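November, kitchen bench notes, marinade series, entry carried over from last week's page

Started 2:15, later than planned. Question for the day: does pressing the tofu before it goes into the marinade do anything a person could taste, or is it one of those steps that every recipe copies from the last one?

I have my doubts. The Kiltarley booklet says press for half an hour under a heavy pan, and gives no reason. The older Zirley notes say the opposite, freeze and thaw, and give a reason that I don't believe (something about "opening the pores"). Tofu doesn't have pores in any sense I can work with. It has water in it, and the water either leaves or it doesn't.

Setup. Firm tofu from Nukano, same lot as before. Two blocks, each cut in half, so four pieces:
A – straight from the pack, patted with a towel
B – pressed under the cast iron, 70 minutes (meant to do 30, got stuck on a phone call)
C – frozen overnight, thawed, squeezed by hand
D – simmered in salted water, drained on a rack

Marinade is batch 2: soy sauce, rice vinegar, brown sugar, ginger, garlic. No oil. I know the Østergaard version has sesame oil in it and I know people like it, but oil sits on top of everything and I want to see what the salt and sugar do on their own first.

Weights. B lost more than I expected, C lost the most. D went in at 269 grams and I forgot to weigh it coming out, so that number is no use to anyone. Writing it down anyway so I remember to put the scale next to the stove.

Into the marinade, covered, in the fridge. Same depth of liquid for all four, as near as I could get it in dishes that don't match.

Baked on one sheet, turned once. A took longer to brown at the corners. B and D looked the same to me. C browned fast and unevenly, and one end was close to burnt, though that corner of the oven runs hot and I should have swapped the sheet around.

Tasting, labels hidden, order mixed up by Reet Ramanauskas. I picked C out right away from the chew. It soaks up sauce like a sponge, too much for my taste, and the middle was saltier than the outside. Between A, B and D I guessed wrong twice. Reet liked A best and thought it was B.

So the pressing step did not show itself. I'm not ready to say it does nothing. B was pressed more than twice as long as the booklet asks, and if even that can't be told apart by two people who cook this stuff all the time, I'd want a good argument before I spend the half hour again. Possible that it matters for frying, where the water spits. Haven't tried it.

Things I don't trust in the above: one lot of tofu, one oven, mismatched dishes, two tasters who had both been eating soy sauce since lunch. Also the sugar covers a lot. A plain salt brine would be a harder test.

Next round: A and B only, brine only, three blocks of each, dishes that match. Weigh before and after, ALL of them. Skip the freezing unless somebody wants a chewy one for the stew. Rice cooker needs a new gasket before then. The order number for the soy sauce is 2255, in case we run out again, and we will.
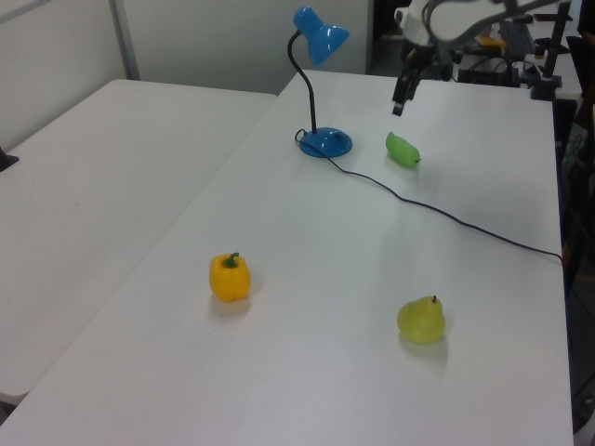 Reet: I'd still press it for frying, and I don't think three blocks will settle it. Try a softer tofu as well. With firm there isn't much water to lose in the first place, so of course A and B came out close. And please taste before lunch next time.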